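Two-arm jacket folding: arms out of step at the hem

Bernardo Antunes
Our student team is teaching two arms to fold a jacket for the Gilo class project. Both grippers go to the bottom hem, then one lifts before the other and the fold comes out crooked. We have 116 demos so far.
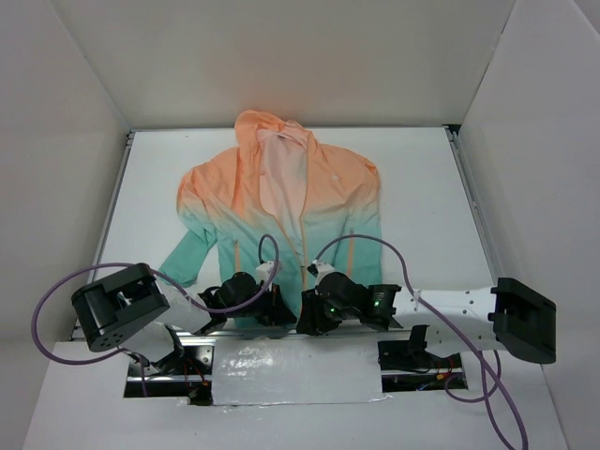

Both arms run from the same script at 20 Hz. Should I record more or fix the timing first?

Eduardo Baptista
Timing first. Log when each arm gets its command and compare. We had one bus lagging by up to 100 ms and more demos didn't help. Also zip the jacket, an open front slides around.

Flidden
we used a towel, way easier

Cadwaladr
Check your cables for drag too. Ours pulled on one wrist.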